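Give the Planner a Way to Say It Doesn't Know

Posted by Carol Heywood, 1/21/24

Most of the bad days I have had with robot arms were planning days. The motors did what they were told and the camera was fine. The planner was asked for a path, found one, and handed it over with no hint of how little it knew about the space the path went through.

I work on the planning side of a small software group called Hukbridge. Our planner, Ellow, takes a goal for the gripper and a map of what is in the way, and gives back a list of joint positions with times attached. We test it in simulation before it goes near hardware, and we keep the view from the wrist camera next to the log for every run. I have looked at a lot of those views this winter and they have changed my mind about what a planner should return.

The usual design treats the map as having two kinds of space. A cell is occupied or it is free. Anything the camera has never looked at has to be put in one bin or the other, and nearly every team I know puts it in free. The reason is practical. If you call unseen space occupied, the arm can't move at the start of a run, when it has seen almost nothing. So somebody flips the default, the demo works, and the default stays flipped for years.

Derek Gosling, who wrote the first version of Ellow, still defends this. He says that a planner is a piece of geometry and shouldn't have opinions about where its map came from. If the map is wrong, fix the map. I held that view for a long time too. It keeps the code clean and makes the tests easy to write.

My trouble with it is that the map isn't wrong in any way that the mapping code can fix. Take a view where the gripper is open and there is a curved brick wall off to the right with a railing in front of it. The mapper can do a decent job on the near face of the brick. It can do something with the rim. What is behind the wall, it has no idea, and the same goes for whatever the gripper body is hiding at the bottom of the view. An honest map of that moment has a small amount of occupied space, a fair amount of free space, and a great deal that is neither.

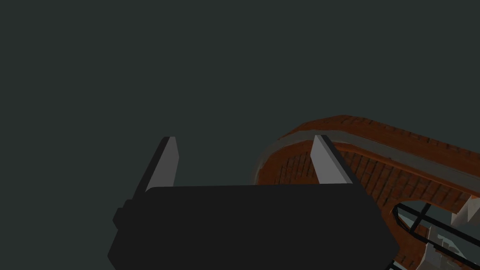 What we tried

In September we added a third state to the map. Evie Holroyd did most of the work, and the change to the map itself took her less than a week. The planner took much longer, because so many small pieces of it assumed a yes or a no. The collision checker returned a single bit. The path smoother cut corners through anything the checker passed. The cache stored the bit and threw away where it came from.

We ended up with a rule that is easy to state. A path may cross unknown space, but it has to say so. Every segment carries a figure for how much of its swept volume has been observed, and the controller gets that figure along with the timing. If a segment is well observed, it runs at full speed. If it isn't, the controller slows down and asks for a fresh view before going on.

We ran the old and new planners on the same 100 simulated starts. The old one returned a path for 98 of them. The new one also returned a path for 98, and it marked 14 of those as crossing space that had not been seen well enough to run at full speed. I went through the 14 one at a time. In most of them the space was empty and the old planner would have been fine. In a few it would have put the forearm through something solid.

Derek's answer to this is that I have bought a slow robot. He has a point. Runs with marked segments took about 20 percent longer, and a customer who times the cell with a stopwatch will see that before seeing anything else. Roland Haworth, who deals with our customers, has asked twice whether the slowdown can be turned off. It can, with one line in the config file, and I expect some people will turn it off on the first day.

I would still ship it on by default. A setting that makes the arm faster by hiding what it doesn't know ought to be something a person picks on purpose, with their name in the change log.

The case against me gets stronger when the view is mostly clear. Open fingers, a plain flat surface, nothing between the fingers and the far corner of it: a person looking at that would say go. Ellow says go as well, as far as the surface is concerned. It is more careful about the left side, where part of a curved gray tube comes into view and the rest of it is outside the picture. 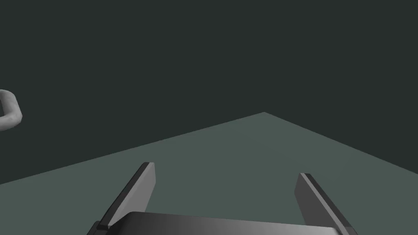 A two-state map stores the part of the tube it can see and calls everything past it free. The planner is then happy to swing the elbow through the place where the rest of the tube would have to be. With three states, that swing costs more than a path that keeps to the right, so the search picks the path to the right and no slowdown is needed at all. I hadn't expected this when we started. A good share of the time, once the planner can tell free from unknown, it finds a route that stays in the free part and costs nothing extra.

There is a tooling side to this that gets less attention than it should. Our old viewer, Cladeo, drew paths as a green line. Green meant that the checker had passed it. People trusted the green line, and I can't blame them. Marjorie Kershaw rewrote the drawing code so that the line fades where the observed figure drops, and the number of questions we get about odd pauses has gone down a lot. An operator who sees the line fade near a wall knows why the arm is slowing there, and usually moves the camera without being told.

I don't think the exact rule matters much. Somebody else might use two thresholds where we use one, or keep a probability in every cell and carry it all the way through. Our figure is crude. It treats a cell seen once from a bad angle the same as a cell seen well, and Evie has a branch that fixes this at the price of a lot of memory. We may merge it in the spring.

What I would ask of anyone writing a planner is to look at the return type. If it can only hold a path or a failure, then everything the mapper was unsure of gets dropped at that line of code, and no controller downstream can get it back. Adding a field is dull work and it breaks old callers. We broke 20 of ours, and the last one was fixed on Friday.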